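Nendbridge Pantry Bottles and Closures: Data Card

A catalogue of bottled household groceries, described by container, closure and label. 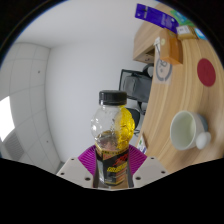 Summary

The Nendbridge Pantry Bottles and Closures collection records the outward form of bottles kept in domestic pantries and refrigerator doors. The current release holds 335 records. Each record concerns one bottle and consists of a written entry, a set of coded fields and, where available, one or more pictures. The collection was prepared for people who work on packaging, kerbside recycling guidance and kitchen storage, and who need a consistent vocabulary for ordinary containers.

Contents of the bottles are recorded only so far as they can be seen through the wall. The collection makes no statement on flavour, nutritional value, shelf life or price.

Release information

Name: Nendbridge Pantry Bottles and Closures
Release: 2
Date of release: 2026-01-17
Maintainer: Etelka Csizmadia
Cataloguing lead: Zsófia Illés
Language of entries: English (Australian spelling)
Previous release: 1, withdrawn from general circulation in July

What is in the folder

records.csv
One row per bottle, with the coded fields listed below.

entries/
The written entry for each bottle, in plain text. The file name matches the record number.

pictures/
Pictures of the bottles. Not every record has one.

vocabulary.txt
The controlled terms used in the coded fields, with the scope note for each term.

changes.txt
Corrections made after the first release, listed by record number.

Coded fields

wall
Whether the bottle wall is clear, tinted or opaque. A bottle that is clear at one point and hidden by a label at another is coded as clear. The label is dealt with separately.

body
The general form of the body, taken from the shoulder downwards. Terms in use are straight, tapered, waisted, bulbed and square. A bottle with a rounded upper section that narrows towards the base is coded as bulbed.

surface
Smooth, ribbed, faceted or textured. Small raised bumps are coded as textured. Where bumps and facets appear together, textured is given first and faceted is added as a second term.

closure
Screw cap, flip cap, pump, cork, crown or other. Sports caps are entered under other.

closure_grip
Whether the side of the closure is plain or ribbed.

closure_colour
The colour of the outer face. Inner liners are not recorded, as most bottles were catalogued closed.

label_ground
The dominant background colour of the label. Bands, stripes and panels are described in the written entry and do not affect this field.

label_extent
None, patch, half wrap or full wrap, followed by the part of the body covered.

legibility
Full, partial or none. This refers to the label as it can be read in the picture held on file. A brand name is entered only where it can be read without guesswork.

contents_visible
Yes, partly or no. Cataloguers describe colour in everyday words and do not name a sauce, syrup or spread on the strength of its colour alone.

Cataloguing practice

Records were prepared under the Zemel rules, a short house standard for describing small containers. The rules ask cataloguers to work from the top of the bottle to the base: closure first, then neck, shoulder, body, label and foot. The order is kept even when the label is the most striking part of the item.

Two cataloguers worked on each record independently. Where their codes differed, the record was returned to Zsófia Illés, whose decision was entered along with a brief reason. The reasons are kept in the final column of records.csv and may be of use to anyone training new staff.

Colour terms are deliberately plain. Yellow, gold-yellow and orange-brown are accepted in written entries; trade names for colours are not. The distinction between a coloured label and coloured contents caused more disagreement than any other matter, particularly with clear bottles that show a bright patch at the shoulder. In such cases the written entry gives the position of the colour and leaves its source open.

Sample entry

Clear plastic bottle with black screw cap, the side of the cap ribbed, the top flat. Upper body a rounded bulb, textured, with small bumps and facets. Bright yellow area from the shoulder to the top of the wrapper on one side; brownish, dark contents visible on the other. Lower half wrapped in a mostly black label with a thin gold-yellow band along its upper edge. Slanted lettering in red and in bright yellow, not legible. Base narrow and rounded. Brand not entered.

Known limitations

The collection leans heavily towards condiments and sauces. Oils and vinegars are present in smaller numbers, and cleaning products are excluded altogether.

Glass and plastic are recorded where they could be established. The field is left blank in other cases and should not be filled by inference from shape.

Capacity is not coded. The first release included an estimated volume in millilitres, but the estimates were found to be unreliable for waisted and bulbed bottles -- the forms for which readers most often wanted them -- and the column has been removed.

Labels change often. An entry describes one bottle at one time and should not be cited as evidence of a maker's current packaging.

Suggested uses

The records are suited to shelf and door-rack planning, to the preparation of sorting guides that distinguish caps from bodies, and to teaching descriptive cataloguing. They are not suited to allergen checking or to any purpose that depends on knowing what a bottle contains.

Related material

The Major list, issued separately, covers jars and tubs. Its closure terms agree with those used in this release, with the exception of twist lids, which have no equivalent among bottles. Users who hold the older Gutico spreadsheet should note that its body terms do not map cleanly to the present set; waisted and bulbed were a single term there.

Corrections

Corrections should be addressed to Etelka Csizmadia at Nendbridge, quoting the record number and the field concerned. Accepted changes are entered in changes.txt and carried into the next release.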